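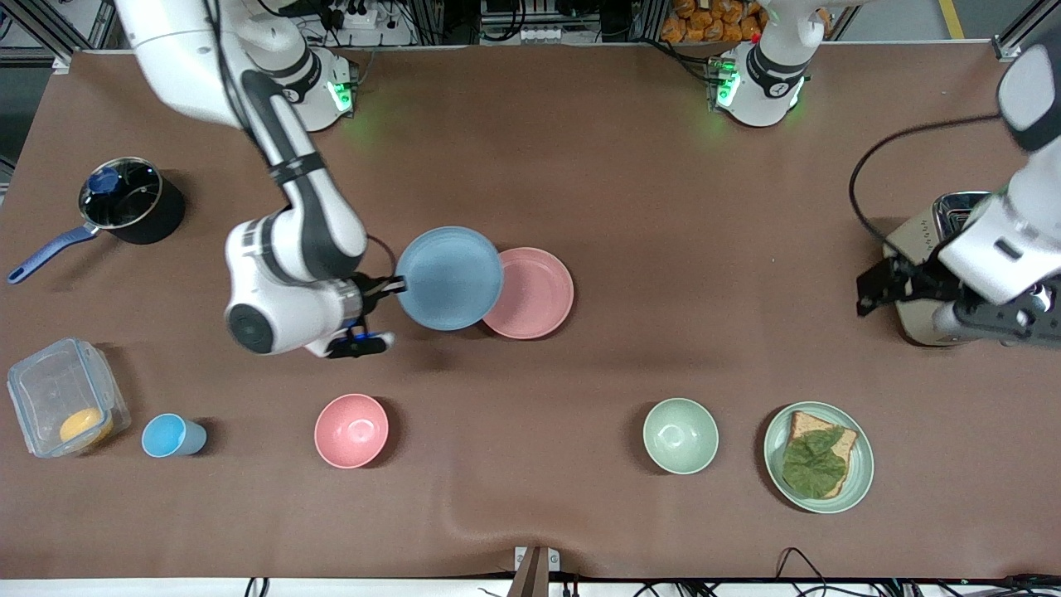
갈색 종이를 깐 긴 테이블, 하늘색 접시랑 분홍 접시

집에서 손님 치를 때 식탁보 대신 종이 까는 법

저는 원래 천 식탁보파였어요. 그런데 4월에 친구들 불러서 카레 파티를 한 번 하고 나서 마음이 싹 바뀌었습니다. 강황 얼룩, 그거 진짜 안 빠지더라고요. 세 번 빨고 햇볕에 널고 별짓을 다 했는데 아직도 노란 섬이 하나 떠 있어요ㅠㅠ 그 뒤로는 손님 올 때 무조건 크라프트지를 깝니다.

준비물부터 적어볼게요.

크라프트지 롤 (저는 폭 700mm짜리 써요)
마스킹테이프
가위나 칼, 긴 자
물 조금 묻힌 행주

종이는 평량을 꼭 보고 사세요. 처음에 아무 생각 없이 제일 싼 걸 샀더니 컵 밑에 맺힌 물방울에도 쭈글쭈글 울어버렸어요. 지금은 Fedow라는 동네 포장재 가게에서 도톰한 걸 롤로 사다 두고 씁니다. 너무 두꺼운 건 또 모서리에서 안 접히고 붕 떠요. 가게에서 샘플을 한번 접어보고 고르는 게 제일 빨라요.

1. 테이블을 닦고 완전히 말립니다. 물기가 남아 있으면 테이프가 금방 떨어져요.

2. 테이블 길이를 재고 양쪽으로 늘어뜨릴 만큼 더해서 자릅니다. 저는 한쪽에 300mm씩 더 줘요. 앉았을 때 무릎에 살짝 닿는 정도인데, 애들이 오는 날은 잡아당기니까 훨씬 짧게 자릅니다.

3. 롤에서 막 풀어낸 종이는 끝이 도르르 말려 있잖아요. 말린 반대 방향으로 느슨하게 감아서 14분쯤 두... 려고 했는데 저는 성격이 급해서 그냥 테이블 모서리에 대고 쓱 당겨서 폅니다. 이렇게 해도 잘 펴져요! 대신 천천히 당기세요. 확 당기면 찢어집니다.

4. 가운데부터 깔고 손바닥으로 바깥쪽을 향해 쓸어주세요. 끝에서부터 깔면 마지막에 꼭 삐뚤어져요.

5. 테이프는 상판 아래쪽에만 붙입니다. 위에 붙이면 사진 찍을 때 은근히 거슬려요. 원목 테이블이면 안 보이는 데 먼저 붙였다 떼어보시고요.

6. 폭이 모자라서 두 장을 이어야 하면 겹치는 부분을 손 한 뼘 정도 넉넉하게 잡고, 이음새는 접시가 안 올라가는 쪽으로 보내세요.

여기까지 하면 끝인데, 저는 꼭 그 위에 뭘 씁니다. 종이 식탁보의 진짜 재미는 이거예요. 자리마다 이름을 적어두면 이름표가 따로 필요 없고, 치즈 옆에 이름을 써놓으면 다들 "이게 뭐야?" 안 물어봐도 되고요. 펜은 수성 말고 유성이 나아요. 수성은 소매에 다 묻습니다(제 흰 셔츠가 증인).

접시 색은 갈색 종이 위에서 생각보다 많이 튀어요. 흰 접시도 예쁘지만 저는 파스텔 색을 섞어 쓰는 쪽이 좋더라고요. 같이 요리 모임 하는 Mitra Ranjbar 씨는 초록 유리컵만 고집하시는데 그것도 꽤 잘 어울려요.

초는 웬만하면 올리지 마세요. 종이니까요. 꼭 켜고 싶으면 받침이 넓은 유리 홀더에 넣고 자리 비울 땐 끄시고요. 뜨거운 냄비도 바로 놓지 말고 받침을 깔아주세요.

치울 때는 그릇만 걷어내고 종이를 안쪽으로 돌돌 말면 부스러기까지 한 번에 정리됩니다. 이 순간이 제일 좋아요, 진짜. 음식물이나 기름이 묻은 종이는 재활용이 안 되니까 일반쓰레기로 버리시고, 깨끗한 부분은 잘라뒀다가 선물 포장할 때 쓰세요. 저는 지난번 남은 걸로 책 커버를 만들었어요.

둥근 테이블에 까는 법은 댓글로 물어보신 분이 계셔서 다음 글에 따로 올릴게요. 지금 주름 잡는 방법을 두 가지 놓고 연습 중입니다.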